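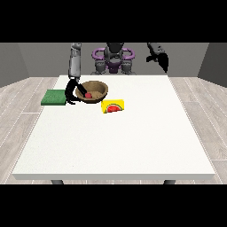 How a Restaurant Gets Your Pancakes Out

OK so you sit down. You order pancakes. A bit later, pancakes! But what happened in between? Lots. Let's go fast because a kitchen goes fast too.

First, the ticket

The person who takes your order is the server. They write it down or tap it into a little screen. Then it goes to the kitchen, and a printer spits out a strip of paper. That's the ticket.

The ticket says what you want and what table you're at. Also the fussy stuff. No nuts. Sauce on the side. Eggs scrambled, not runny. If you have an allergy, tell the server right away, even if you feel shy about it. They put it on the ticket in big letters. Cooks want to know!!

Tickets hang in a row on a metal rail. Oldest on the left, newest on the right. At the Honorato, a breakfast place in Ornholm, the rail holds 36 tickets. On a Saturday morning it fills up.

Who's back there?

A kitchen has jobs, like a soccer team has positions. Everybody has a spot, and the spot is called a station.

The grill cook does eggs, bacon, pancakes. Anything flat and sizzly.

The fry cook does potatoes. So many potatoes.

The cold station does fruit, salads, yogurt. No heat at all.

The dishwasher washes everything, and if the dishwasher stops, the whole place stops. No clean plates = no lunch.

And then the expediter. Big word. Say it ex-puh-DIE-ter. Most people just say "expo." This person stands where the kitchen meets the dining room and reads the tickets out loud, and checks every plate before it leaves.

Gleice Sampaio is the expo at the Honorato. "I'm kind of like a crossing guard," she told us. "But for eggs."

Why do they shout?

It's not because they're mad (usually). It's loud in there. Fans, pans, the dish machine. So they shout, and they use short words.

"Order in!" New ticket, listen up.

"Heard!" I heard you. You say this back every single time.

"Behind!" I'm walking behind you with something, don't turn around.

"Hot!" I have a hot pan. Really don't turn around.

"Corner!" I'm coming around the corner and you can't see me yet.

"Eighty-six the waffles!" We are out of waffles. No one is totally sure where that one comes from. There are a bunch of stories and they don't match.

Try "behind" at home when someone's cooking. It works great in small kitchens.

The timing puzzle

Here's the tricky part. Say there are four of you. You want pancakes. Your brother wants a fruit bowl. Mom wants an omelet and Grandpa wants a big plate of fried potatoes.

If every cook starts at the same second, the fruit is done first. Then it sits there. Then the omelet's done, and it gets cold waiting for the potatoes. Yuck.

So the slow stuff starts first. Potatoes go in. Wait. Pancakes go on. Wait. Omelet. And last, somebody scoops the fruit. If it goes right, all four plates land in the window together. The window is just the shelf between the kitchen and the servers. Sometimes it's a real window and sometimes it isn't, they call it that anyway. There are often heat lamps over it so the food stays warm.

Then somebody yells "Hands!" That means come get this food NOW.

Before you even got there

The cooks came in when it was still dark out. They did the prep. Prep is short for preparation, and it's all the chopping and mixing you do ahead of time so you don't have to do it in a rush.

Pancake batter gets mixed in a tub. Onions get cut. Berries get washed. Everything goes in little containers with a piece of tape on top, and on the tape you write what it is and what day you made it. Old stuff gets used first. Too-old stuff gets tossed.

Cold food has to stay cold, so they check the fridges with a thermometer and write the number down. At the Honorato, if a fridge goes past 39 degrees, somebody goes and finds out why.

How many eggs, though?

We asked. Gleice said a busy month at the Honorato is 4,000 eggs. A big Saturday is more than 200 all by itself. She has cracked so many that she can do it with one hand, two at a time. We tried it at home. There was shell in evrything.

What about a tiny kitchen?

Not every place has a big crew. Vondari is a noodle counter down the street from the Honorato, and Shahnaz Selvanayagam runs it with one other cook. Two people! So she's the grill and the fry and the expo and sometimes the dishwasher as well.

Her trick is a short menu. Five things. Less to prep, less to mix up. She still says "behind" and "heard," even when there's only one person to say it to. "You get used to it," she said. "I say behind in the supermarket."

Words to know

Ticket: the paper with your order on it.
Station: a cook's spot in the kitchen.
Expo: the person who checks the plates and keeps things moving.
Prep: getting food ready ahead of time.
The rush: when everyone comes in at once. Breakfast rush, lunch rush, dinner rush.
The pass: another name for the window.

Try it at home

Make breakfast for your family like a real kitchen. Ask a grown-up first, and let them do the stove and the sharp knives.

Write everyone's order on a slip of paper. Tape the slips up in a row.
Pick jobs. One person is expo and reads the slips out.
Figure out which thing takes longest. Toast? Eggs? Start that one.
Put the plates out all at the same time, or try to.
Yell "Hands!"

Then wash the dishes. Yes you have to. Ours took longer then the cooking did.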